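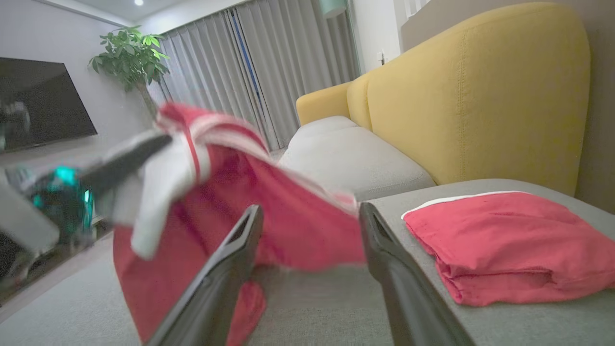
We left for the Irkness mill open day at some silly hour of the morning, and I'd do it again tomorrow. I've been wearing knitted stuff my whole life without a clue how it gets made, so when I heard Kapoor was opening up the whole building for once in June, I signed us both up before my sister could say no!

First stop was the knitting hall, and wow, it's loud. They hand you foam earplugs at the door (take them). The circular machines spit out a long tube of jersey, and our guide let us feel it straight off the roll, still a bit oily. Each roll runs around 600 yards, and they go downstairs on a cart with one wheel that squeals the entire way.

The dye house was my favorite. It smells like a swimming pool mixed with wet dog, but the colors! Reds are the hard ones, apparently. They get washed 4 times before anybody lets them near white trim, and even then a swatch goes through a test wash first. I asked about the pink socks situation at my house and got a very kind look.

Lunch was at the Hollimau, across the bridge. Soup was good, bread was stale, and the line took forever. Go early or pack a sandwich.

The outlet shop closes at 2, which we found out at ten past. My sister is still mad about the scarves. Parking is free behind the boiler house, but the gate is narrow, so fold your mirrors in.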